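What the arms did to our tea breaks

Aug 4, 2020

I've worked at Plamside for eight years, long enough to remember when the finishing room at Clarkcombe was all elbows and radio. We do kitchen and tableware, the small stuff, and most of what I did when I started was handling. Pick it up, put it in something, take it out again, pass it along. You could do it half asleep, and on a Monday plenty of us did.

Then in March the arms came in, a pair of them at one bench, and I'd love to tell you I was grown up about it. I wasn't. I sulked for a fortnight and called them both rude names.

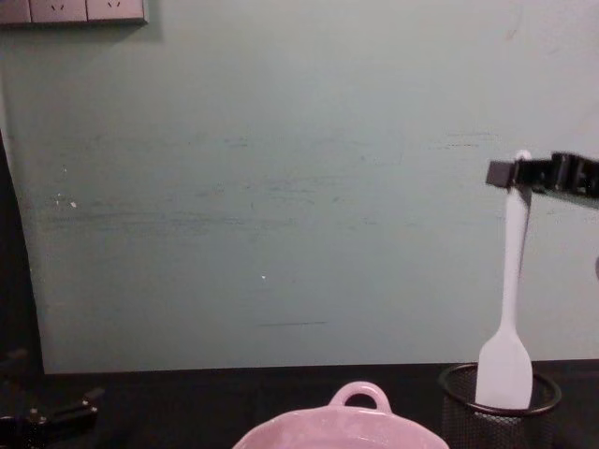 What I hadn't bargained for was how much of the job would turn into watching. You'd think that would be easier (my sister certainly thinks so, she says I'm paid to stand about) but I go home more tired than I ever did from lifting. My feet are fine, it's my head that's had it. When your hands are busy your mind can wander off to what's for tea, and when your hands are idle you've got to keep your mind on the bench the whole shift. I don't think anybody in the Girkton office has properly understood this, and I've tried telling them twice.

The other thing is the talking. We used to face each other across the tables, so you'd hear about everyone's kids and boilers and bad knees whether you wanted to or not. Now we face the machines. Breaks have gone a bit quiet as well, as we're staggered so that there's always a pair of eyes on the bench, and I might go all week without sitting down with the people I've known longest there. It's a small thing to moan about, I know! But it's the bit I'd have back tomorrow if I could.

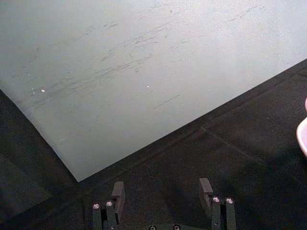 Between the two fingers, with the edge of something pink off to the right.

I don't want to be unfair. My wrists have stopped aching, and there was a year when I couldn't open a jam jar. The Gál course they sent us on was good too, and I came back able to stop an arm, move it and start it again without shouting for help. I got 30 pence an hour more for that. I'll take it, though it did strike me that the course had a whole morning on looking after the grippers and not a word on looking after us.

So my view, for what it's worth, is that firms should ask the people at the bench before they draw up the rota, and they should ask again once the novelty has worn off. Give us back one break a day together. Swap us round every couple of hours so the watching gets shared out. Pay the watching as skilled work, too, which I'd argue it is, even if it looks like standing about to my sister.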